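Helum opens its simulated rooms to outside teams

Helum, the small robotics company from Ulus, said in November that it will share part of the practice material it uses to teach household robots. The first package holds 82 simulated rooms. All of them were made by the company's own team in 7 months.

The work has the name Kurine. An operator sits at a desk, guides a virtual robot through a task, and the computer saves every movement together with what the robot's camera would see. Later the learning system studies these examples and tries to repeat the task alone. 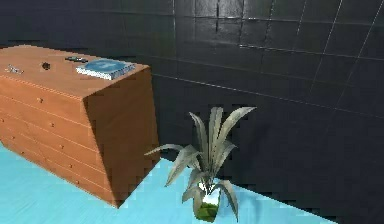 Each room is used many times. Between recordings the software changes the walls, the floor and the small things lying on the furniture, so the system does not learn only one room by heart. A book on a chest of drawers can be in a different place the next time — or be replaced by another object.

Operators work in shifts of two hours. Helum says that 18 of them are now trained, and more will start after the winter. Recordings where the task was not finished are also kept, but they are stored in a separate folder.

The Moriarty laboratory will be the first outside user. It plans to compare the simulated examples with the ones it records in a real apartment. The package can be requested from Helum by e-mail, and it is free for schools and universities.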